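# Lecture 9: Learning two-arm tasks from demonstration

Notes by Karthik Sheikh. Read the Lirley handout first.

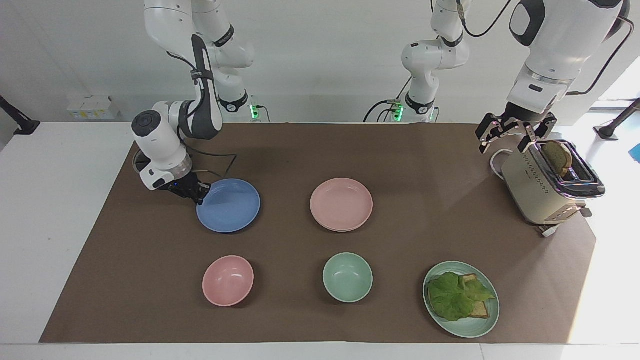
*Fig. 1. Sandwich task, two arms. Left gripper over the toaster, right gripper at the blue plate.*

**Method.** An operator drives both arms through the whole task. We record joint angles and camera views, then train one policy that outputs commands for both arms together.

**Result.** The policy was trained on 60 demonstrations and tested on 45 runs. It finished 19. Most failures came at the toast pick, where the jaws closed beside the slice.

For next time: would separate policies for each arm do better on the toast pick? Bring half a page.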